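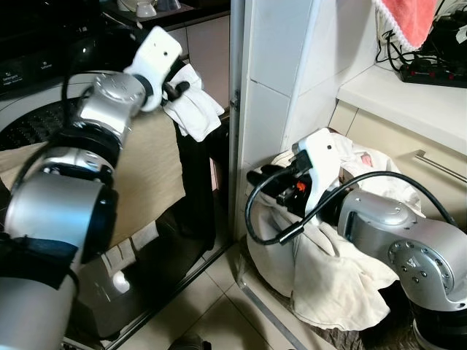 About Tredeck

Home | About us | Services | Projects | Support | Contact

Tredeck designs, installs and maintains video and audio distribution systems for commercial and public buildings. The company was founded by Ewan Imrie, who had worked as a broadcast cabling engineer, and it remains privately owned. It employs 19 people, most of whom work on site or in the rack-building workshop.

Our customers include sports clubs, small hotels, places of worship, further education colleges and managers of shared residential buildings. Many of them have equipment from several different periods and wish to keep as much of it in service as they can. A large part of our work consists of joining older coaxial systems to newer network equipment without replacing cable that is still sound.

What we do

Our main activity is the distribution of pictures and sound from one or more sources to many screens. We supply matrix switchers, HDMI extenders over twisted pair and fibre, modulators for existing aerial networks, and the control panels that staff use to operate them. We also carry out surveys of communal aerial and satellite systems, with a written report and signal readings for every outlet tested.

The workshop assembles and tests equipment racks before delivery. Each rack leaves with a printed cable schedule, a copy of which is kept at our office for the life of the installation. Customers who have lost their own copy may request another at no charge. 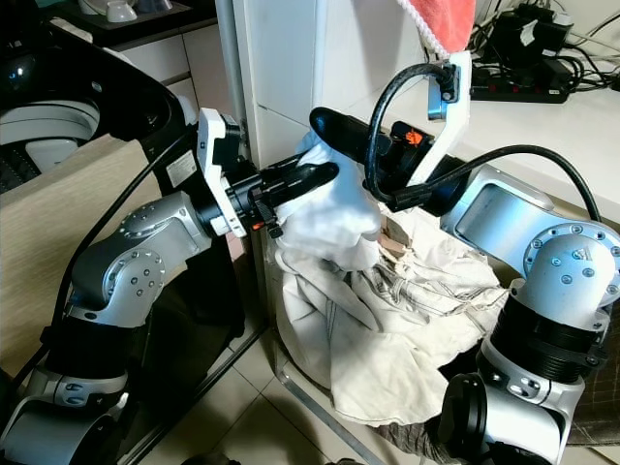
Our history

The company began in a single rented unit and for its first years carried out subcontract work, chiefly the installation of display screens in bars and function rooms. The first contract held in our own name was for Drorkora, a conference venue with nine meeting rooms, each of which had to receive the same programme feed from the main hall. Parts of that system are still in use.

In the following years we took over the maintenance business of Poduval, a local aerial contractor, together with its service agreements and two of its engineers. Senad Vasić joined shortly afterwards and is now Technical Director. He is responsible for system design, for the approval of new products and for the training of apprentices.

Tredeck has to date completed more than 2,000 installations. Our engineers attend sites throughout the region, and further afield by arrangement.

The Puveo control range

Puveo is our own range of wall-mounted control panels. It was developed after repeated requests for a panel that could be operated by staff with no technical training. The standard model has labelled buttons for source selection, volume and screen power, and is connected by a single network cable. A larger model controls up to 18 screens in separate groups.

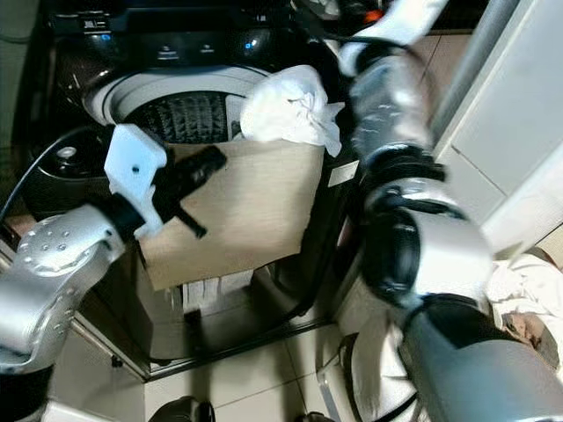
Both models are supplied with engraved button caps to the customer's wording. Replacement caps may be ordered through the support desk, and existing panels can be reprogrammed when a source is added or removed. Panels installed under the previous product name are supported on the same terms.

Training and support

Every installation is handed over with a period of instruction on site. We ask that at least two members of the customer's staff attend. Further sessions can be booked later, for example when there has been a change of personnel.

The support desk is open from 8.30 am to 5.30 pm on working days. Customers with a service agreement are given a separate number for use in the evening. Requests by email should quote the site reference, which is shown on the label inside the rack door.

Apprenticeships

Tredeck takes on apprentices each September. Applications open in March and should be addressed to Senad Vasić at the registered office. Previous experience is not required, although applicants must be willing to work at height.

Contact us | Terms of business | Privacy | © Tredeck. All rights reserved. | Back to top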